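Dreltdale Repair Evenings: Frequently Asked Questions

Everything people ask us before their first visit, and a few things they ask on the way out.
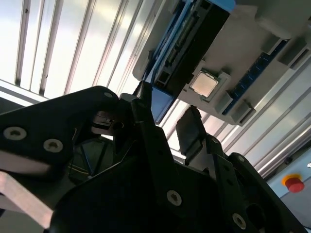 What kind of things can I bring?
Lamps, radios, toasters, sewing machines, bikes, coats with dead zippers, computers that won't start, you name it! If you can carry it through the door, we'd love to look at it. Computer hardware gets its own corner, and it helps a lot to have the part up in a holder, the way it is in the photo, so you can get at it from underneath. Bring the power cord too, please. Forgotten chargers are our most common heartbreak.

When are you open?
Every Thursday evening from September until the end of spring. Doors open at 6:00 and we take the last repair at 8:30.

Do I need to book?
No, just walk in and take a number. Sewing machines are the exception (they take ages and we love them anyway), so please write ahead and tell us the model.

What does it cost?
The repair itself is free. You pay for parts if we need any, and we'll always tell you the price first. There's a jar by the tea urn if you'd like to chip in.

Can I just drop my stuff off?
We'd much rather you stayed! Half the fun is seeing the inside of a thing you've owned for years, and you'll probably be handed a screwdriver at some point. Kids are welcome at the benches with a grown-up.

How many repairs have you done?
Last season we logged 848 items, and 200 of those were lamps. We had no idea there were so many lamps in Dreltdale.

What if it can't be fixed?
It happens. Glued-shut cases and parts that stopped being made long ago are the usual reasons. You can take it home again or leave it for our spares shelves, which now have 128 labeled drawers of knobs, switches, belts and springs. Ask Cengiz Işık for the tour. He set up the labeling system and will happily explain why "small springs" and "very small springs" live apart.

Is there anything you don't take?
Microwaves, gas appliances, and anything heavier than 60 pounds. The stairs are steep. We also can't look at phones with swollen batteries, so please take those straight to the county drop-off.

Will you lose the files on my computer?
We try very hard not to, but please back up first if the machine still runs. If it doesn't, tell us at the desk that you need what's on it and we'll talk about the drive before we touch anything else.

I'm not handy. Can I still help?
Yes, please! We need people to greet visitors, write up tickets, make tea and test flashlights. Plenty of our fixers started at the welcome desk and picked up soldering by watching over someone's shoulder.

Where do I park?
Use the lot behind the building and come in by the side door. Bikes can come right inside.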